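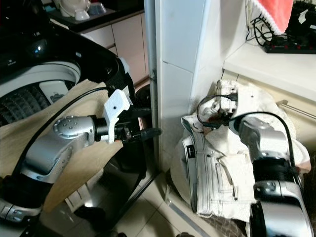
Home Features Workshop Money Back Issues Subscribe

The Laundry Budget

I wrote the first version of our robot budget on the back of a dry cleaning receipt, and if you've ever bought a pair of robot arms you already know how that went. It had two lines on it. One said "arms" and the other said "other stuff," and I remember feeling pretty good about it over lunch!

The version we ended up signing has 34 lines. I'm going to go through the ones that hurt, the ones I'd cut, and a couple I was sure were silly and now defend to anyone who will listen. If you run a small outfit like ours in Flindby and you're thinking about putting arms to work on household jobs (laundry, in our case, and lots of it), maybe you can borrow my spreadsheet and skip the receipt.

Let's start with the arms, which is where everybody starts. We wanted a pair. One arm can pick up a shirt just fine, but jeans are heavy and floppy, and they like to grab hold of whatever else is in the pile. Two grippers can share the job, one holding while the other goes looking for an edge. I asked for quotes on a single arm anyway, mostly so I could say I'd done it, and then spent a whole afternoon talking myself in and out of it.

Skostbridge quoted us new arms with a lead time of 16 weeks. Rusnák had a matched secondhand pair sitting on a shelf, a good deal cheaper, with no lead time and also not much of a warranty. My colleague Tuulikki Tikkanen wanted the used ones right away. I wanted the new ones. We argued over it for most of January, in a friendly way, with a lot of cake.

What settled it was repairs. I called both places and asked the same dull question — if a wrist joint quits on us, what happens next? Skostbridge had a loaner program and a person who picked up the phone. Rusnák would sell me another joint if they happened to have one. So we went new, and I moved the money around to cover it, and Tuulikki still brings it up whenever we're waiting on a delivery.

The grippers were a separate line, and I nearly missed it. Read your quote closely! Ours listed the arm, the controller, the power supply and a cable set, and stopped there. No hand on the end of it. I found this out on the phone, trying to sound like I'd known all along.

After grippers come the brackets that hold things onto other things. You'll want more of them than you think. We set aside $186 for printing plastic and hardware, and that was the best-behaved number in the whole plan. A printed bracket breaks, you print another one, you move the hole over a little while you're at it. I had a quote for machined metal ones too, and I'm glad I let it expire. You change your mind so often in the early months that anything expensive and permanent just makes you stubborn.

Cables, now. Cables deserve their own paragraph and their own line. Arms swing, and every cable has to go along for the ride with enough slack to reach and not so much that it drags through a heap of clothes. We bought one set at one length, then bought a longer set, then bought clips and sleeves and a better power strip. If I were doing it over I'd double the cable money on day one and take it out of the line called "signage." (Why did I have a line called signage? I have no idea.)
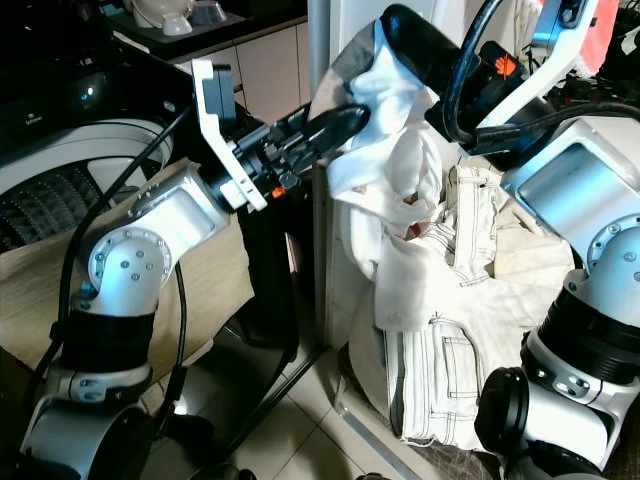
The room is the part I priced worst. In my head the robot worked in a nice open space with a table in the middle, and then we remembered that washing machines live in corners, next to walls and cabinets, with a hard tile floor and hardly any elbow room. Reach matters there in a way it doesn't on a brochure. Before you sign for anything, tape out the footprint on your own floor, put a basket where the washer would be, and wave your arms over it. You'll feel ridiculous. Do it anyway, preferably with a friend standing in for the second arm, and see how often you bump knuckles.

Top-loaders, by the way, cost us extra thinking. The gripper has to come up over the rim and down inside, so how high you mount the arms counts for as much as how long they are. I'd budgeted for one mounting height. Make it adjustable, or leave money to redo it.

Then there are the clothes themselves. I put down zero dollars for clothes! I figured we'd all bring in a bag from home, and we did, and it was all T-shirts. You want variety: stiff denim with belt loops and pockets, thin white stuff that folds up into nothing, towels, a big cloth or two. Thrift stores are your friend. White on white is a good hard case, so buy plenty of it, and buy spares, and put soap on the list while you're there.

Software was where I got greedy. Zurniro offered us a yearly plan with everything in it, and a smaller monthly one, and the yearly one looked so reasonable per month that I had the form half filled in. Tuulikki asked me which of the features we'd use before spring. I could name one. We took the monthly plan and it's been fine. I'll look at the bigger one again when somebody here complains, and so far the complaints have been about the coffee.

People time is the line I'd beg you to write down, even if nobody is asking you for it. Somebody has to set out the laundry, reset it, untangle it, and do that again all afternoon. We'd planned on the arms being the slow part of the day. I now block out half a person for every session and I still come up short on Fridays.

We kept a little back for surprises, and I'm not going to give you a percentage, mostly out of embarrassment. Ours went on floor mats, a replacement gripper finger and a second chair. The mats I'd call essential if you have tile and bad knees.

The final order went in on 14th August, with me reading the part numbers out loud and Tuulikki checking them against the quote. We caught two wrong ones that way, both cables, and fixed them before lunch. I'm building next year's sheet now, and the signage line is gone.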